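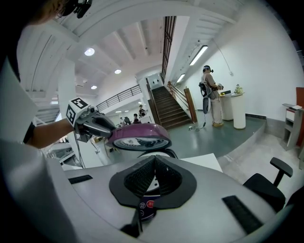
Purple-rimmed round item held in the gripper jaw, over the base unit.

Virulell receiver laboratory -- safety inspection checklist with comments
Period covered: February 2021
Inspected by: Krystyna Jakubowski
Accompanied by: Rizwan Selvanayagam (cryogenics)
Marks used: OK / Attention / Not OK

1. Helium and nitrogen

1.1 Oxygen alarm tested with test gas: OK
Comment: The alarm was heard also in the corridor, as it should be.

1.2 Relief valve of the test cryostat, seal and date: Attention
Comment: The seal is in place but the date on the tag can not be read any more. Rizwan will look for the certificate and write a new tag. Until this is done, please do not start a new cooldown.

1.3 Transfer line, hoses and fittings: OK

1.4 Face shields and cold gloves near the filling point: Attention
Comment: Gloves are there, two pairs. One face shield has a crack on the left side. I took it away and asked Asanka Sultana to order another.

2. Electrical

2.1 Compressor supply, 230 V, cable and plug: OK

2.2 Earth strap between cryostat and readout rack: Not OK
Comment: The strap was disconnected at the rack side. I understand it was removed for the noise measurements, but it must be put back after each measurement and the person must sign in the book. There was no signature. Connected again during the inspection.

2.3 Bias supply of the detector module, covers closed: OK

2.4 Extension leads: Attention
Comment: Two leads are joined behind the Cordier rack. Same remark as in June. Please ask for one longer lead.

3. Clean tent and detector storage

3.1 Filter pressure inside the limits: OK

3.2 Wrist straps tested: OK
Comment: 12 straps tested, all passed.

3.3 Dry cabinet for the Pamix wafers, humidity below 8 %: OK
Comment: It was at the limit when we opened the door and came down again in a few minutes. Vasanthi Marikar asks that the door is not left open while people are choosing a box.

3.4 Solvents, labels and quantity: Attention
Comment: One bottle of isopropanol has only a handwritten "IPA". The full name and the hazard sign are needed.

4. Lifting and heavy parts

4.1 Hoist, rated 2000 kg, yearly inspection valid: OK

4.2 Slings for the Funier vacuum shell: OK
Comment: The old blue sling is still hanging with the good ones. It is not damaged, but it has no label, so it can not be used. To be thrown away.

5. Exits and first aid

5.1 Both exits free: OK
5.2 Eye wash, water flow: OK
5.3 First aid box complete: Attention
Comment: Burn dressings are finished.

Open points go to Iresha Rathnayake, who keeps the list. Point 2.2 will be checked again without notice.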